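Chapter 14. Showing the Task: Demonstration by Hand and by Remote Control 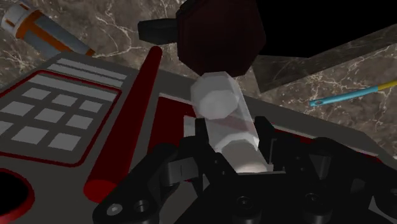
PART 2: TEACHING METHODS

A robot can be given a new task without anyone writing out each motion. A person performs the task through the robot, the system records it, and a policy is later trained on the recordings. Each recorded run is called a demonstration.

This chapter covers two ways to collect demonstrations. In hand guiding, the operator holds the arm and moves it directly. In remote control, the operator moves a separate device and the arm follows. Hand guiding needs little equipment. Remote control keeps the operator's hands out of the camera view and also works in simulation, where there is no arm to hold.

The running example is the simulated vial task shown at the start of the chapter. The gripper holds a capped vial at a slant among other small objects on and near a gray device. Small objects like these call for careful finger placement, and an operator's errors in tilt are recorded along with everything else.

The exercises use the Brarkalmont set, which contains 318 demonstrations of the task. Almost 39 of them include a failed grasp followed by a second try. Section 14.2 explains when to keep such runs and when to trim them.

Before reading on, review the coordinate frames in Chapter 2.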